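Lotte Goossens
Thursday, February 13, 2025

A few posts on giving up the supermarket delivery and going back to a weekly meal plan. Two months in.

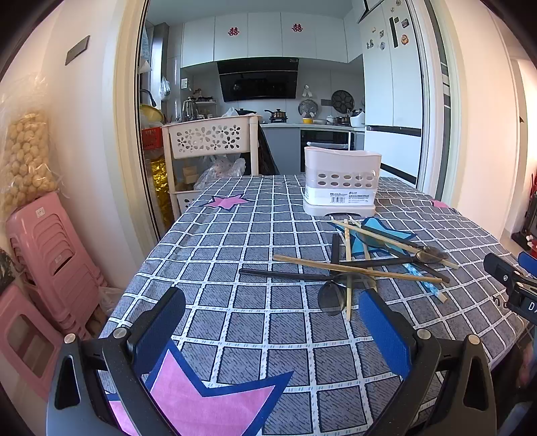 I started in December, after I added up what we were throwing away. Mostly salad, half tubs of cream and bread ends. The planning gets done on a Sunday at the table, on the grey and white cloth with the pink and blue stars, and it takes as long as a pot of tea. I write down seven dinners, then cross out two. Those two nights are leftovers or eggs.

I tried doing it in an app first (Flutent). It wanted me to log every onion. I lasted a week and went back to the back of an envelope.

Rule I keep: look in the freezer before writing anything. We had four bags of peas on the go in December. We are still eating peas.

Rule I don't keep: no shopping midweek. I go on Wednesdays for milk and come home with other things.

Soup for anyone who asked. 400 g of red lentils, an onion, two carrots, a tin of tomatoes, a spoon of cumin, water to cover well. Half an hour. It freezes fine but goes thick, so add water when you heat it up.

Money. January came in £137 under what we spent in November. Part of that is having no delivery charge, and part is that we had nobody to stay. I'll see what February looks like before I get excited.

The children pick one dinner each. So far that means pasta and pasta. I've stopped arguing and I put the peas in it.

Someone asked about lunches. I don't plan them. There's bread, there's cheese, there's soup if I've made it. Planning lunches as well was what put me off the last time I tried this.

Next week's list so far: lentil soup, baked potatoes, fish pie, pasta, pasta. The two egg nights stay as they are. I need to buy potatoes.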